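What I Saw at the Clekau Open Day
Student project report, Introduction to Automation
Submitted August 28, 2024

Why I picked this one

We had to choose between writing up a textbook chapter and going to see a real robot lab, and I will take a bus ride over a textbook chapter any day. The lab is called Clekau and it sits on the second floor of the old Petridis building in Onorstead, past the bike racks and up a staircase that smells like fresh paint. I had seen it from the outside probably a hundred times and thought it was a dentist.

My main question going in was pretty basic. I wanted to know how hard it is for a robot to do something in a room-sized world, like open a drawer and get something out of it. I figured industrial robots had solved this ages ago. That guess did not survive the morning.

Getting there and signing in

I got there early, which was lucky, as the first demo group was capped and I was number 7 on the list. They gave us name stickers and a folded sheet with the schedule on it. The sheet said Lolidau on the front, and I spent a while thinking that was a person. It's the name of their two-arm project, and it's what most of the visitors had come to see.

Our guide was Esperanza Benítez, who runs the drawer experiments. She talks fast and draws in the air with her hands, and she was really patient with a kid in front of me who wanted to know if the robot could fight. (No. He took it well.)

She started with a short talk about data. Every time the arms go through a task, the run gets saved: what the cameras saw, where all the joints were, what the grippers were doing. They had 433 saved runs of the drawer task at the time of our visit, and 223 of those were marked as good enough to train on. The rest get kept in a separate folder. I asked why keep bad ones at all, and she said you go back to them when you want to know where things went wrong, and also that storage is cheap. Fair enough!

The drawer task

The task is simple to say out loud. One arm deals with the cabinet, the other one works nearby with its own gripper, and the two of them have to share the table without bumping into each other. Both arms are bolted down, so neither can shuffle over to make room — they have to plan their reach from where they stand. There's a camera that looks at the whole table and small ones out on the wrists, and we got to look through both kinds.
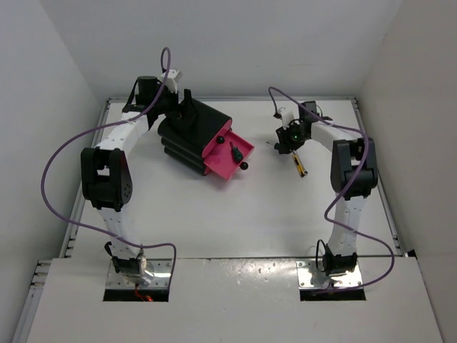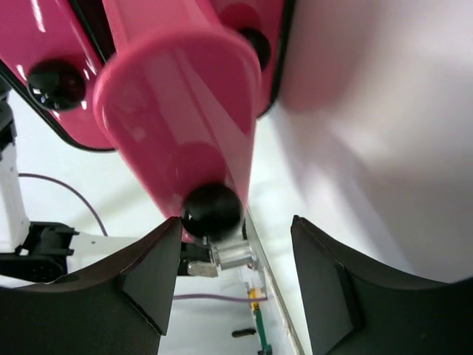
How the two views compare

I had assumed the wide view was the important one. It's the one that makes sense to a person. You see both arms and the cabinet and the pink drawer, and you understand what's going on right away. I could even tell there was a little green tool lying in the drawer, something like a screwdriver.

The wrist view took me way longer. Everything is huge and close up, there's pink across the top and a shiny black ball right above the opening between the gripper fingers, and I honestly needed a minute to work out which way I was looking. But Esperanza made a good case for it. From the wide camera, the space between two fingers is tiny, and an arm can easily block it. From the wrist, the fingers are always in view, always in the same place, so the robot gets a steady idea of what is between them and what isn't.

She also talked about shiny stuff. Glossy surfaces throw back bright spots, and those spots slide around when the camera moves. A person ignores them without thinking. A program that has only seen a few examples might treat a bright spot as part of the object. I went back over my notes on the wrist view after she said that, and yes, there are highlights on the pink parts and the black knobs, though the fingers look matte.

Asking my question

At the end I finally got to ask why opening a drawer is hard. Her answer was long, and I wrote down as much as I could.

A drawer only wants to move along one line. If you pull a bit crooked, it sticks, or the whole cabinet comes along with it. People feel that in their fingers and fix it before they notice. These arms go mostly by what they see and by how hard the motors are working, so the correction comes later and can be too big. Then there's the second arm, which has to know if it's okay to move in yet. That timing was the part she was most excited about, and I think she would have kept going for another hour if the next group hadn't been lined up in the hall.

What I got out of it

I came in thinking in terms of strength and speed. Now I'd say the interesting part is the small stuff, like how a gripper lines up with a knob and what it can see while it's doing that. I also didn't expect the boring side of it to matter so much. Somebody has to go through all those runs and decide which ones count.

Things I would do differently: bring a better notebook (mine has no hard cover and I was writing on my knee), and read up on joints and grippers first so I don't waste a question on vocabulary. I'd also like to see the same task with a different cabinet, to find out how much of the training carries over. Esperanza said they plan to try that in December and that our class can come back for it. I've already put my name down.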